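Haushaltstipps vom Tag der offenen Tür: Was ich mir beim Roboter für Küche und Werkbank abgeschaut habe

Eigentlich wollte ich in diesem Dezember nur über Plätzchenbleche und klemmende Schubladen schreiben, aber dann hat mich meine Nachbarin zum Tag der offenen Tür bei Bekuton mitgenommen, und seitdem räume ich um. Wir waren 16 Leute in der Gruppe, es gab Kaffee aus großen Kannen, und Precious Pillay führte uns mit einer Engelsgeduld herum, auch als mein Mann zum dritten Mal nach dem Stromverbrauch fragte. Ein paar Dinge daraus taugen wunderbar für daheim, ganz ohne Roboter!

Erst leer räumen, dann anfangen. Bevor am Arm irgendetwas geübt wird, kommt alles vom Tisch herunter, was nicht gebraucht wird. Ich mache das jetzt vor dem Teigausrollen genauso: Obstschale weg, Post weg, Brille weg (die vor allem). Hinterher wischt man einmal durch und ist fertig.

Die Reichweite ausprobieren. Stellt euch an euren Arbeitsplatz, lasst die Füße stehen und streckt den Arm aus. Was ihr täglich in die Hand nehmt, gehört in diesen Bogen — Salz, Kochlöffel, Schälmesser, in der Werkstatt Zollstock und Bleistift. Die Fonduegabeln dürfen ruhig nach hinten wandern.

Trocken proben. Viele Abläufe werden bei Bekuton zuerst am Rechner durchgespielt, in einem nachgebauten Zimmer mit Tisch und allem Drum und Dran. Eine Bewegung hatten sie 3000 Mal laufen lassen, ehe sie damit zufrieden waren.

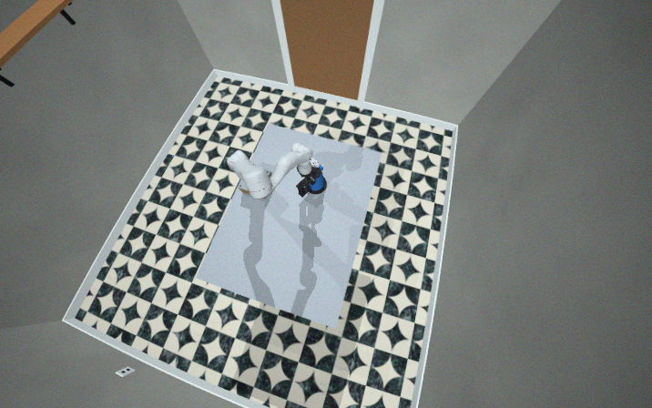

So oft muss man ein Regal natürlich nicht zur Probe hängen, aber einmal mit Kreppband an der Wand anzeichnen und eine Nacht darüber schlafen, das hat mir schon manches Bohrloch erspart. Bei neuen Möbeln lege ich den Grundriss mit Zeitungspapier auf dem Boden aus und laufe ein paar Tage darum herum.

Von oben greifen. Odette Lefèvre, die den Vorführteil übernommen hatte, riet uns, volle Gläser im Vorratsschrank nie hintereinander zu quetschen, sondern Platz für die Finger zu lassen. Seitdem stehen meine Marmeladen in einer flachen Schublade, Etikett auf dem Deckel, und ich finde sogar die Quitte wieder.

Wer selbst einmal hinmöchte: Feste Schuhe anziehen und ruhig Fragen mitbringen, es wird alles freundlich beantwortet. Den Bericht über mein Kreppband-Regal im Flur reiche ich nach, sobald die Dübel da sind.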